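Tablecloth

A tablecloth is a cloth laid over a table, either to protect the top or to make it look nicer, and usually a bit of both. I've kept this page going for a good while now and it has grown in odd directions, so jump to the part you came for. The section on sizes gets the most mail. The section on wax gets the most complaints.

Name and meaning

In English the word is exactly what it sounds like, table plus cloth. People also say "cover," "spread" or simply "the cloth," and in my family it was always "the good cloth" or "the other cloth," with no third category. A runner is a long narrow strip down the middle of the table. A topper is a smaller square laid over a bigger cloth, often set at an angle so the corners point down the sides. A table pad or silencer goes underneath, and it's a lovely old-fashioned thing – thick, soft, and very good at stopping plates from clattering.

Background

Cloths on tables go back to ancient times, and in medieval Europe a clean white one was a clear sign that the household had money. Linen had to be grown, spun, woven, bleached and washed by hand, so a big white sheet of it said plenty before any food came out. Diners often wiped their fingers on the hanging edge, too! Napkins took over that job later.

Damask was the fancy choice for centuries. It's woven so the pattern shows up as shiny against dull, all in one color, and you mostly notice it when the light hits from the side. Printed cotton came along much later for ordinary homes, and once it was cheap, tablecloths stopped being only for company and turned into an everyday thing. I grew up with the everyday kind and I still like it best.

Materials

Linen is strong, gets softer with every wash, and wrinkles if you so much as look at it. Cotton is easier and takes color well. Polyester hardly wrinkles at all and dries fast, but it can hold on to grease. Oilcloth was originally fabric coated with boiled linseed oil, and most of what gets sold under that name today is coated with vinyl instead. It wipes clean, it cracks along the folds if you store it folded, and it has a smell when new that I'm weirdly fond of.

Sizes and drop

The drop is the part that hangs over the side. To get the right size, measure the table, pick your drop, and add the drop twice to both the length and the width. For family meals I go with 7 inches. Formal tables take a longer drop, and a buffet table is often covered all the way to the floor. For a round table you do the same sum with the diameter. If you hem your own, remember to add the hem (I have forgotten this more than once, and one of my cloths is now a very nice topper).

Patterns

Plain white is still the standard for formal meals. After that come stripes, florals, borders and the whole big group of checks and grids, which people tend to lump together even though they're made differently. Gingham is woven, with colored and white threads crossing to make a middle shade where they overlap. A windowpane or grid pattern is thin lines on a plain ground, and it can be woven or printed. Turn the cloth over if you can't tell: on a print the back is usually paler.

I have a soft spot for grids. They look tidy with nothing on them and cheerful with a lot on them, and the lines help you lay the cloth straight.

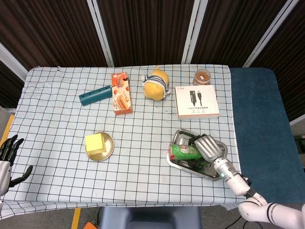
White tablecloth with a printed grid in dark blue.

Stains and care

Blot, don't rub. Cold water first for most food stains, and keep hot water away from egg, milk or blood, as heat sets them. Red wine should be dealt with while it's still wet. For candle wax, let it harden, lift off what you can with a dull knife, then put plain paper over the spot and use a warm iron. Yes, this works on my cloths. No, I can't promise it for yours, and colored wax may leave dye behind – that's where the complaints come from.

Roll a good cloth around a cardboard tube if you have the room. Otherwise, refold it along different lines now and then so the creases don't wear through.

See also: Napkin, Place mat, Table runner, Damask, Oilcloth

Page last changed 21 December 2025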